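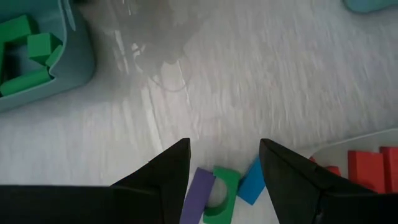
Photo: Hubert Kubiak

Prollollow word list, README
Last change: 22/11/2022

Prollollow is a list of 3000 household words in English and Polish. I collected them for learners who already know some grammar but stop when they must talk about a kitchen or a storage room. The data is one text file, with one word pair on each line. The columns are word, translation, topic and level. There are 16 topics.

The first 300 words come from my old class notes in Kisden. The others I wrote in later, and Otia checked the spelling in July. In 134 lines the translation has two forms, divided by a slash.

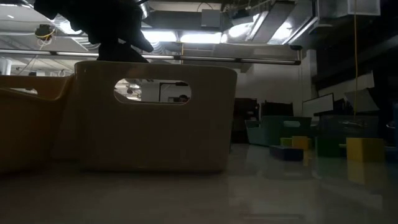
Topic "storage": bin, handle, rim.

Please do not sort the file before you import it. The order inside one topic goes from easy to difficult, and the Ostrowski reader depends on it.
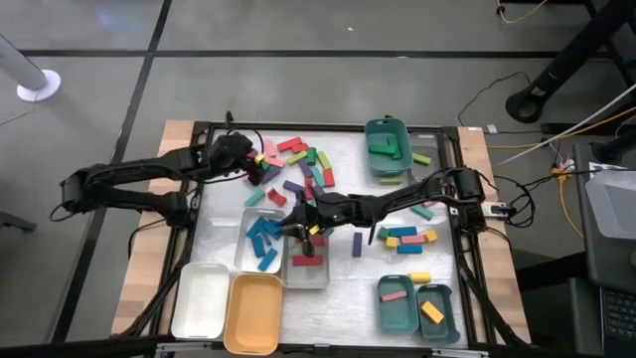

Can I use the list in a paid course?
You can, if you keep my name in the file and write which lines you changed.

Mistakes can be sent to me by the contact form. Please give the line number.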